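Lakden library to extend evening hours, close for two weeks in May

Thursday, February 28, 2019

The Lakden Public Library will stay open until 9 p.m. four nights a week starting this summer, after the town council voted Tuesday night to pay for the longer hours and for a new heating system in the Lammers Street building.

The vote was 5-2. It ends a debate that began last fall, when the library asked for more staff money and was told to come back with numbers showing that people would use the building at night.

Library director Rosalie Gasser brought those numbers to the council. During a trial in January, when the doors stayed open until 9 p.m. on weekdays, the library logged 1,627 visits after 6 p.m. The same month a year earlier, with the building closing at 7 p.m., the count for the evening was 902.

"We had people doing taxes, people studying for the nursing exam, and a lot of families who can't get here before supper," Gasser told the council. "Most of them were not new cardholders. They already had a card and couldn't use it much."

The new schedule will run Monday through Thursday. Friday and Saturday hours will not change, and the library will still be closed on Sundays. 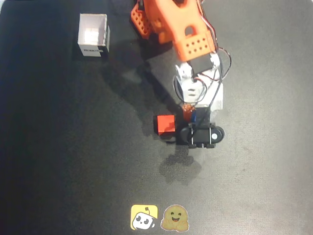
The longer hours will be covered by two part-time jobs at the front desk and a change in how existing shifts are set up. Gasser said the two jobs will be posted next month and that current pages and shelvers will be able to apply first. Both jobs are for 21 hours a week.

Council member Paavo Ikonen, who voted no, said he supports the library but thinks the town should have waited until the road repair bids are in. The bids for the Mill Hill section are expected this spring and could come in higher than planned.

"I'm not going to sit here and say nobody used it in January," Ikonen said. "I'm saying January is one month, and it was a cold one. I'd like to see what a June evening looks like before we hire."

Council member Orvokki Riihimäki answered that the heating work has to be done either way. The boiler in the Lammers Street building was put in when the back wing was added and has been shut down twice this winter. On both days the library closed at noon and the children's story hour was moved to the fire hall.

The heating contract went to Zanico, which had the lower of two bids. The company will take out the boiler, replace the pipes under the reading room and put separate controls on each floor. At present the whole building runs off one thermostat near the front entrance, and the upstairs rooms are often too warm by midafternoon while the basement stays cold.

Because the reading room floor has to come up, the library will close for two weeks in May. The exact dates will depend on when the pipe arrives. Gasser said the dates will be posted on the front door and on the town website as soon as they are known.

Books due during the closing will be renewed without charge. The book drop on the parking lot side will stay open and will be emptied each morning. Holds will be kept until a week after the building opens again, and anyone who wants to pick up a hold during the closing can do so at the town hall counter between 10 a.m. and 3 p.m.

Meeting rooms are a harder problem. Several groups use them every week, including the evening English class, the quilters and two homework clubs. The class will move to the high school cafeteria. Gasser said she is still looking for a place for the quilters, who need large tables and somewhere to leave their work between meetings.

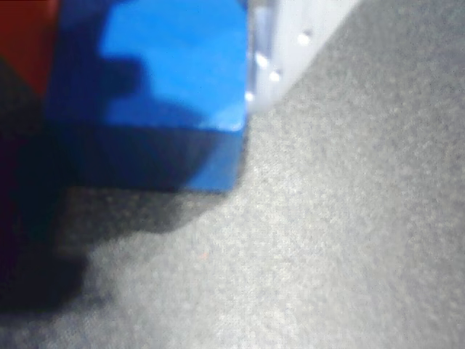 About an hour of the meeting was given over to public comment. Eleven residents signed up, and most spoke in favor of the longer hours.

Kalliopi Zervas, who teaches the evening English class, said her students often come straight from work and have had to leave in the middle of a lesson when the building closed. The class now starts at 6:15 p.m., and under the old hours that left 45 minutes.

"You get everyone settled, you go over last week, and then the lights are blinking," Zervas said. "With two hours we can have a real lesson."

Two residents of Lammers Street asked about parking. The library lot is small and evening visitors tend to use the street, which is narrow at that end and gets narrower when snow is piled up. Riihimäki said the town will ask the owners of the Skundus building next door whether library visitors can use their lot after 6 p.m., when the offices there are closed. No agreement has been made. One of the residents asked for a no-parking sign across from her driveway, and the request was passed on to the public works department.

Another speaker asked why the library could not open on Sunday afternoons instead. Gasser said a Sunday shift would cost more under the staff contract, and that in a survey last fall weekday evenings were the first choice. The library received 600 survey forms, on paper and online.

Tyyne Räsänen, who worked at the front desk for many years before she retired, reminded the council that the library used to be open until 9 p.m. when she was hired. The hours were cut back during a lean budget year and were supposed to be restored the year after.

"It was going to be for one year," Räsänen said. "I kept the old sign in my desk so we could put it back up. It's probably still in there."

Gasser said she would look for it.

The council also asked for a report on evening visits after the first six months. Ikonen requested that the report show visits by the hour, so the council can see whether the last hour of the night is being used – in January the count after 8 p.m. was a good deal lower than the count between 6 and 7. Gasser said the door counter can be set to do that.

Money for the heating work will come from the building reserve. The extra staff hours will be paid from the general fund and will come up again in next year's budget talks. If the council does not renew them at that point, the library would go back to closing at 7 p.m.

In other business, the council approved a one-day liquor license for the spring supper at the fire hall and put off a decision on new trash bins for the ball field. A hearing on the dog license fee was moved to the next meeting so that notices can be mailed again. The first set went out with the wrong meeting time.

The next regular council meeting will be held at 7 p.m. in the upstairs room at town hall. The elevator is working again, and residents who need other help getting to the meeting can call the clerk's office by noon that day.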